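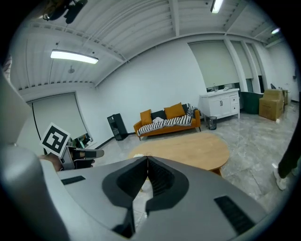

Demonstration work (automation)

Demonstration work, also called teach-by-hand work, is a kind of paid job in which people perform ordinary manual tasks with hand-held grippers so that the recorded movements can later be used to train robots. The work is usually done indoors, in offices, rented apartments or rooms furnished to resemble them. Firms that sell the service describe it as a step toward automating cleaning, packing and kitchen work. Critics point out that the step has been under way for some time and that most of the labor in it is still human.

Background

Earlier factory robots were programmed by technicians, who set each position and speed. This suited welding and palletizing, where parts arrive in the same place every time. It suited furnished rooms badly. A blanket never lands on a sofa the same way twice, and a drawer may be open or shut. Hand-held grippers were adopted as a cheaper way to gather examples of such tasks, as the worker carries the tool directly and no robot is needed on site. Printed square markers are often fixed to the tools so that their position can be worked out from video.

The work

A worker holds one gripper in each hand and carries out a short task, such as folding a cloth or clearing a coffee table, then resets the objects and does it again. At Gridetti, a contractor that runs several such sites, a session lasts 30 minutes and is followed by a break. The firm's handbook lists 16 approved household tasks. Workers are told to move at a steady pace, to keep both tools in view of each other where possible, and to repeat any attempt in which an object is dropped.

Resetting takes up much of the shift and is the part most often left out of job advertisements. Cushions have to be put back, cabinets emptied and refilled, and small items moved to new starting places. Under the Gridetti pay scheme, resets were at first unpaid when a recording was rejected. The rule was changed after complaints, though workers at the Drimulel site have said that the new rate is lower than the one for accepted recordings.

Effects on workers

Claims about the effect on jobs vary with who is making them. Haddadin, a cleaning company that took part in an early trial, announced that the resulting robots would "free staff for more skilled duties." The trial report did not say what those duties were. Three cleaners moved to demonstration work for its duration, and their former rounds were divided among the rest of the crew. When the trial ended, the cleaners went back to their old positions at their old pay.

Physical strain is the most common complaint. A gripper weighs more than the objects it usually picks up, and the wrist is held at angles that bare hands would avoid. Some sites rotate workers between the left-hand and right-hand lead position. It is not clear that this helps, and no site discussed in this article has published injury records.

A second complaint concerns skill. Experienced cleaners and packers tend to work quickly and with small shortcuts, many of which the tools cannot reproduce. New hires are sometimes preferred for this reason. The knowledge that was supposed to be captured is then partly trained out of the people doing the capturing.

Ownership of recordings

Standard contracts assign all recordings to the employer. A worker is paid once for a demonstration, however often it is used. Grekeo, a competing contractor, offered a small bonus tied to reuse but withdrew it within the year, citing bookkeeping costs. Consent forms usually cover the hands and voice of the worker. Coworkers who happen to pass through the room are covered less often.

Evaluation

The usual measure of progress is the number of accepted recordings. One Drimulel bulletin reported 2153 for a single month and called the figure a milestone. The bulletin gave no rate of success for any robot trained on them, and it did not state how many attempts had been rejected. Without those numbers, a rising count shows mainly that more people were paid to fold and unfold the same things.

See also

Data labeling
Piecework
Repetitive strain injury
Time and motion study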